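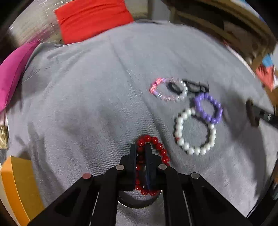
What gets sorted first when you clear out a living room?

Small stuff. Jewelry, keys, caps, batteries, coins, anything that can slide down the side of a seat. Get it into a container with sides before you lift a single blanket, then do the soft things, then the furniture itself.

LIVING ROOM, ROUND TWO
February clear-out at Clondholm
Posted by Stela Munteanu

Quick page, typing this between loads of wash. A few people asked how the front room went after the bedroom page, so here are my notes, and I will fix the spelling later (I won't). Long notes, short captions. Skip whatever.

Started at 4 in the afternoon. Should have started in the morning. Sânziana came over for the cushions and bedding side of it and Eetu did furniture, meaning he moved things and then sat on them.

First caption. Red beads, glossy ones, on the light gray ribbed cloth. Darker round thing with the shiny rim is under the bottom of the loop.

Notes on small things

Beads are the worst for this. They roll, they snag, and if the elastic is old you get to find them one at a time until summer. My rule now is lay the bracelet flat on cloth, never on glass or wood, and look at it all the way around before picking it up. Stretch it a tiny bit. If you see thread or elastic between the beads when it's sitting relaxed, it needs restringing and it goes in the repair envelope, not the drawer.

Repair envelope = any envelope. Write what's in it on the front. I have opened so many blank envelopes.

For cleaning, soft cloth, barely damp, then a dry one. No soaking, the string hates it. Glass and plastic beads are fine with a drop of dish soap on the cloth. If you don't know what the beads are, just do the dry cloth and leave it.

Restringing. Chaiwat Phromma showed me the knot he uses, surgeon's knot, pull it, pull it again, dot of glue, tuck it inside the bead with the biggest hole. Mine have held so far. His tip was pre-stretch the elastic before you string anything. Makes a big difference, the first one I did without it went baggy inside a week.

Where the jewelry lives after: a dish by the door for the things that get worn, a lidded tin for the rest. I had a nice divided tray for it and never used the divisions. Everything went in the one nearest the front. So the tray moved to the kitchen and now holds tea.

Notes on cloths and covers

A plain cloth spread out is the best sorting surface I know. Light color so dark things show. Smooth it first or the little stuff goes and hides in the folds. When you're finished gather the corners and shake it outside, don't shake it over the rug like I did.

Ribbed weaves hold dust in the lines. Vacuum with the brush head going along the rib, then across. Wash cool, hang it, pull it straight while it's damp and the creases mostly fall out by themselves. Iron only if company is coming, and only if you like the company.

Old covers that are thin in the middle but good at the edges, cut them up. Dust cloths for the next ten years. I cut a pile in 40 minutes while a show was on. Sânziana says pinking shears so they don't fray. I don't own pinking shears. They fray. Fine.

The piles

We ran it as keep, wash, give away, and a heap called "ask Olanrewaju". The ask heap got too big. He was at work and answering one text an hour, so by dinner it was taking up a seat. Next time he gets a phone call with a list and has to answer on the spot.

Things from the ask heap, with answers, for the record:
Phone charger, no phone known. Toss.
Board game with no board. Toss, he was sad.
Scarf. Not his. Not mine. Give away.
Bag of screws. KEEP, in capital letters, from something called Kershaw that he is apparently going to put back together.
Instruction sheet for the Kershaw. Keep I guess.

Give-away bags went to the Dretgate shop on the corner. They take bedding if it's clean and folded, and they don't take pillows. Call before you drive a load over there.
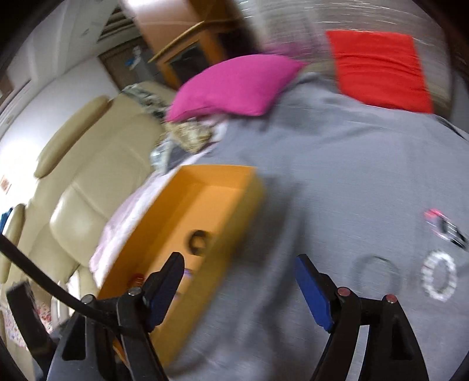
How do you clean a leather recliner without drying it out?

Vacuum the seams with a soft brush, wipe the panels with a cloth wrung out until it's hardly damp, dry straight away with a second cloth, and finish with a thin coat of leather conditioner a couple times a year. Test any product on the back near the floor first.

Second caption. Middle of everything. Orange-yellow box with the round hole in the front wall, pale pink and white blanket over the beige recliner, camo cloth back in the heap. Pink cushion and red cushion over on the gray.

Notes on the sofa

Beige leather shows it all. Denim dye, newsprint, the spot where everybody's head goes. Head spot is hair oil and water does nothing much. Cornstarch on it, leave overnight, brush off in the morning, then wipe. Did it twice. Better, not perfect.

Padded sections collect crumbs where the stitching dips. A dry paintbrush gets in there, the cheap kind, one inch. Brush toward you with the vacuum hose held underneath. Eetu thought that was ridiculous and then wanted a turn.

Recliner gaps: open it all the way and look from the front with a flashlight before your hand goes in anywhere. Mechanisms pinch. Don't let kids do this part. Close it slowly when you're done, watch for blanket fringe. I once reclined a whole corner of an afghan into the works and it took an evening to get out, and the afghan was never the same shape.

Keep it away from the radiator if you've got the room. We don't really. Pulled it out a hand's width from the wall and called that good.

Notes on cushions and blankets

Cushion test. Hit it. If it comes back, keep. If it stays hit, new insert or out. Covers off, inside out, zip closed, cool wash. Bright pinks and reds get their own load, please, please. I have a set of formerly white pillowcases and I don't want to talk about it.

Inserts: buy a size up from the cover so the corners fill. Clara brand ones from the discount place have been OK, a bit lumpy after washing, tumble low with a clean tennis ball and they come back mostly.

Soft fleecy throws, no fabric softener. Makes them flat and weirdly slippery. Low heat or just hang them. Fold in half, in half again, then thirds, and they stand up on the shelf like files so you can pull one without bringing down the rest. My favorite thing I learned all month.

Prints on fabric, logos and such, wash inside out and never iron straight on the print. Put a dish towel between.

The heap on a sofa is normal by the way. Ours always gets worse before it gets better. The trick, if there is one, is take from the top only. No digging. Digging turns one heap into two heaps and then someone sits on the second one.

Notes on boxes and trays

Shallow beats deep for anything you use daily. You see it, you grab it, done. Deep boxes are for seasons, Christmas, beach, that kind of thing, and need a label on the SHORT side as that's the side facing you on the shelf. I did all of mine on the long side. Redoing them.

A tray without a lid travels with you from room to room and you drop strays in as you go. Empty it every night. If it doesn't get emptied it's just a new junk drawer with a better color.

Plastic that's gone dull: warm water, dish soap, old toothbrush in the corners, towel dry. Sticker residue comes off with cooking oil left on for a while, then soap.

Money

Spent, since Sânziana asked. Not much. Two inserts, conditioner, elastic cord, a roll of labels, all under 80. The quote for having the recliner professionally cleaned was 200 and I closed the tab.

Still to do

Behind the TV. The cables, oh my god.
Curtains down and washed, need a second person and a better ladder.
Restring whatever's in the envelope.
Phone Dretgate again re: the blankets, they said maybe.
Rug. Rug is its own page.
Olanrewaju and the Kershaw screws. Deadline is end of the month, he agreed, there is a witness.

A couple of answers to things people wrote under the bedroom page

The folding thing works for sheets too but fitted ones need to be tucked corner into corner first. Took me a few tries to get the hang of.

Cornstarch and baking soda aren't the same on leather. I'd stay with cornstarch, baking soda left a chalky mark on an old bag of mine.

And the labels are plain masking tape and a marker. The roll I bought is for the long-side boxes I'm redoing, nothing fancy, white, peels off clean if you don't leave it for years.

Dryer's buzzing. Hallway closet pictures next, whenever Eetu returns the stepladder.

Stela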